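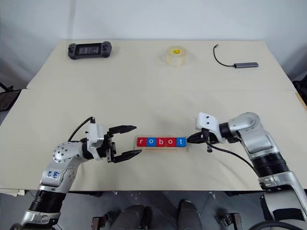 A roll of clear packing tape, standing on its side between a games console and a USB hub.

Why is sticky tape sticky?

By Iddrisu Adjei

If you have ever wrapped a birthday present by yourself, you will know the feeling. You have folded the paper nicely, you are holding it down with your elbow and possibly your chin, and the piece of tape you had ready has curled round and stuck itself to your thumb. You pull it off your thumb and it sticks to your other thumb. By the time it gets to the parcel it has a bit of fluff on it and hardly wants to stick at all!

I've been wrapping parcels for a good many years and it still happens to me. Last December I was sitting on the floor with a very awkward parcel (it was a teapot, and teapots have spouts) when my niece asked me why tape is sticky in the first place. I started to answer, and then I found I needed to go and read up on it. So this page is for her, and for anybody else who has wondered the same thing while picking tape off the cat.

What tape is made of

A strip of clear tape looks like one thing, but it is really several very thin things lying on top of each other, a bit like the layers in a sandwich.

The main layer is called the backing. On clear tape the backing is a thin, see-through plastic film. Other sorts of tape have other backings. Masking tape, the kind people use when they are painting a window frame, has a backing of crinkly paper. The cloth tape you might see on a hockey stick has a backing of woven threads.

On one side of the backing is the glue. Grown-ups who work with it call it the adhesive, which is only a longer word for something that sticks. On the other side, on a great many tapes, there is an extra coating so thin that you would never notice it, and we'll come back to that one, as it has a very clever job to do.

Is it a liquid or a solid?

Now we get to my favourite part. Think about water for a moment. If you pour water on to a table it spreads out and gets into every little dip and scratch. It touches the table all over. But water is no good at holding things together, as you'll know if you have ever tried to mend a mug with it.

Now think about a wooden brick. A brick is good and strong, but if you put it on the table it only touches in a few places. I know it looks as if the whole bottom of the brick is touching, but if you could shrink yourself down until you were smaller than a speck of dust, and walk about between the brick and the table, you would find yourself in a land of hills and valleys. Even things that feel perfectly smooth are bumpy when you get close enough. The tops of the hills touch, and everywhere else there is a gap.

The glue on tape behaves a little like both. It is soft enough to flow, very slowly, down into those tiny valleys, so it touches the surface in a huge number of places. But it is also stretchy and firm enough to hold on when something tugs at it. If you look closely while you peel a strip of tape away, you can sometimes see the glue pulling out into little strings before it lets go, like the cheese on a slice of pizza. All that stretching takes effort, and the effort is what your fingers feel as stickiness.

The tiny pull between everything

You might be wondering what makes the glue hold on at all, even when it has got down into the valleys. Why doesn't it simply slide out again?

Everything around you is made of very, very small bits called atoms, and atoms like to join up in groups called molecules. When two molecules get extremely close together, they pull on each other a tiny amount. Scientists have a name for one kind of pull, van der Waals forces, and you can say it out loud if you like a mouthful (it sounds like "van der vahls").

One of these pulls on its own is so weak that you could never feel it. But when the glue spreads out and gets close to the surface all over, there are so many of these little pulls going on at the same time that they add up to something quite strong. It is rather like a tug of war with an enormous crowd of ants on one end of the rope.

Geckos use the same sort of pull, by the way. A gecko is a small lizard that can run up a window and even across a ceiling, and it has no glue on its feet whatsoever. Its toes are covered with hairs far too small for you to see, and the ends of those hairs get so close to the wall that the little pulls can do their work. When the gecko wants to lift its foot it changes the angle of its toes, and off they come.

Why you have to press

Many glues need time to dry. If you stick a model together with white glue, you have to leave it alone for a while, and that can be very hard when it's a model you are proud of. Tape doesn't need to dry. Its glue is ready to go as soon as it comes off the roll, and all it wants from you is a good press.

Pressing pushes the soft glue down into the valleys and squeezes air out of the way. So if a piece of tape won't hold, try rubbing your finger firmly along it before you fetch another piece. You'll often see clear tape change a bit as you rub, with the cloudy patches disappearing as the air goes.

So why doesn't the whole roll get stuck?

I promised we would come back to that extra coating. Have a think about a roll of tape. It goes round and round on top of itself, and the sticky side is pressed against the back of the layer underneath it, sometimes for months in the kitchen drawer. By rights it ought to turn into one solid lump.

The coating on the back is made of something that glue is not very good at gripping. It holds on just enough to stop the roll from unravelling, and lets go when you pull. Some tapes manage without a coating, because the backing is already made of something the glue doesn't hold very tightly.

But if you fold a piece over so that glue meets glue, it's a different story altogether. Glue is very good at sticking to more of the same glue, and that is why a strip that has folded up on itself is usually only fit for the bin.

Fluff, crumbs and cold mornings

Tape gets worse each time you use it, and the reason is mostly dirt. Every time you stick it to something and pull it off, it brings away a bit of dust or paper or skin, and the glue that is busy holding on to dust can't hold on to anything else. It's also why tape won't stick to a dusty shelf. It does stick, really, but only to the dust!

Cold makes a difference too. When it is chilly the glue gets stiffer, and stiff glue is slow to flow into the valleys. If you are sealing a box in a cold garage, it can help to bring the tape indoors for a bit first.

Things to try at home

Ask a grown-up before you start, and please don't stick tape to wallpaper. I did that when I was 7 and I can still remember the conversation afterwards.

Find 2 small pieces of tape, the same length. Stick one to a clean plate and the other to a woolly jumper, press them both, and then peel them off slowly. Which one needed more of a pull? Have a look at the sticky sides afterwards and see what each one has brought back with it.

Then take a fresh piece and see how many times you can stick it to your sleeve and peel it off before it gives up. My niece got to 8 with hers, but she says the last one shouldn't count, as she was holding it up with her finger.

You could also try peeling slowly and then quickly, and listen to the difference. A slow peel may be almost silent, and a fast one makes that loud ripping noise that brings the dog running in from the next room to see what has arrived.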